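Setting up an email autoresponder for a small shop

Quick one this, wrote it between orders. If you run a small business and the same six questions land in your inbox every morning, you want an autoresponder. Takes an afternoon. Less if your mail is already sorted.

What you need first
A mailbox just for customers. Not your own one. Something like orders or help, at your own domain. Also a list of what people ask you. Go back through December if you were open then, busy month, you'll find all of it in there.

Step 1. Write the replies
Do this before touching any settings. Open a blank document and write one reply for each common question — delivery, returns, opening hours, stock. Keep each under 300 words. Mine were far too long to begin with and people just wrote back asking the same thing again.

Put the answer in the first line. Then the links. Then your phone number.

Step 2. Make the rules
In your mail program find Filters, or Rules, depends which one you've got. New rule. Set it to look in the subject line for a word, "returns" say, and send the matching reply. One word per rule to start with. You can add more later but dont go mad.
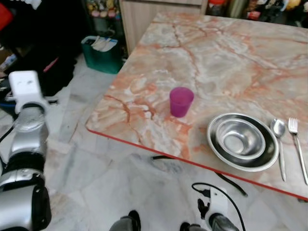
Should the auto reply go to everyone who writes in?
Only to people writing for the first time that day. Most programs have a setting for it, usually called "reply once per sender". Turn it on, or two autoresponders can end up writing to each other all night.

Step 3. Leave out the people who shouldn't get it
Suppliers, your bank, the accountant. Add them to an exceptions list. We buy packaging from Marchand and for a week every invoice they sent got a cheery note back about our returns policy. They were nice about it.

Mailing lists too. Anything with "bulk" or "list" in the header, skip it.

Step 4. Test it
Send yourself 10 messages from a different address. Spell things wrong, leave the subject blank, write in capitals. See what comes back. Blank subjects should drop through to a general reply, something short:

Thanks for your message. We read everything and will answer by the end of the next working day.

Only promise that if its true. Hatley had "within the hour" on theirs and had to change it.
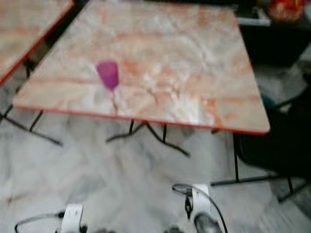 Purple cup on the marble-patterned table.

Step 5. Check it every week
Look at what the general reply is picking up. If the same word keeps turning up, make a rule for it. If a rule never fires, bin it. I keep a tally on paper, nothing clever.

Order matters as well. Rules run from the top down in most programs, so put the narrow ones first and the general reply last. Tick "stop processing" on each one or the customer gets three answers at once.

If it goes wrong
Nothing sending — check the mailbox isn't full, then check the rule is switched on.
Wrong reply going out — your word is too common. "Order" is hopeless, use "order status".
Replies landing in junk — take out the capitals and exclamation marks, cut the links down to one or two.

Will add a bit on web forms when I get chance.

Last changed May 12, 1999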